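The white car had stood at Brivero since December, and Hanyu Xue had stopped expecting anyone to come for it. The door panels had gone dull. She wrote the owner another letter, care of an address in Gandus, and put it with the post.
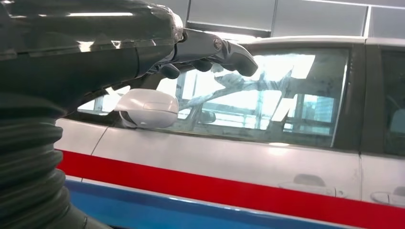
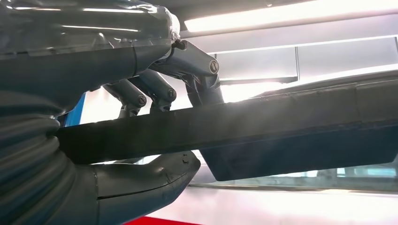

The letter asked for 874 pounds. It had been less in the winter, but there was the storage to add. She knew the man's name was Kereama and that he had paid 3,000 for the car, as he had told her so twice when he handed over the keys.

He rang on April 30, 2025, just before she locked up.

"Is it still there?" he said.

"It's still here."

"I thought you might have sold it."

"It isn't mine to sell."

He said his mother had been ill, and then that she had died. The car had been for her. She was 84 and had never learned to drive, but she had liked the idea of being taken out in it.

Hanyu looked at the bill. She asked if he wanted it brought over to Gandus or if he would collect it.

"I'll get the bus," he said. "What do I owe you?"

She told him they could talk about that when he came, and went to find the keys.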